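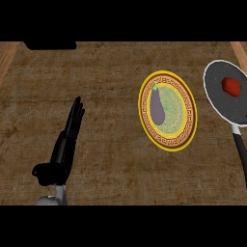
Table 4, brown covering and frying pan.

Jaltville Community Kitchen
Walk-through checklist, August
Checked by: Nele Hamann
Unit no. 696

Marks: OK / FIX / SEE COMMENT

1. Front door opens fully from inside: OK
Comment: The flour sacks have moved. They are now in front of the side door. See item 2.

2. Side door opens fully from inside: FIX
Comment: See item 1.

3. Extinguishers on hooks, pins in, gauges in green: OK
Comment: The one by the pantry is wearing an apron. Please find the apron another home.

4. Fire blanket within reach of the stoves: SEE COMMENT
Comment: Within reach of someone very tall. Lower the hook before the Tuesday baking class, which is mostly ten-year-olds.

5. Range hood filters clean: FIX
Comment: I was told these were done in spring. Nobody would say which spring.

6. Gas shutoff labeled and turns by hand: OK
Comment: New label is excellent. The old label, which points the other way, should come down.

7. Walk-in cooler at or below 40 F: OK
Comment: Inside release works. I tested it with the door shut and the Divau compressor going, and I'd like that noted somewhere.

8. Hand sinks stocked with soap and towels: FIX
Comment: 2 of 5 have soap. One has three sponges and a potato.

9. Floor mats flat, no curled corners: SEE COMMENT
Comment: The mat by the dish pit is held flat with a can of tomatoes — this has swapped one trip hazard for another.

10. Knives stored in rack or block: OK
Comment: Bread knife still missing. If you borrowed it for the Plondirberg picnic, no questions will be asked.

11. Outlets near water are GFCI and trip on test: OK
Comment: They also trip when the Meinecke mixer goes past second speed. Electrician is booked.

12. First aid kit complete: FIX
Comment: Plenty of eye wash, no bandages. Whoever keeps taking the bandages, please see item 10.

Recheck needed on 2, 5, 8 and 12. Leave the signed copy on the clipboard by the office. The clipboard is on order.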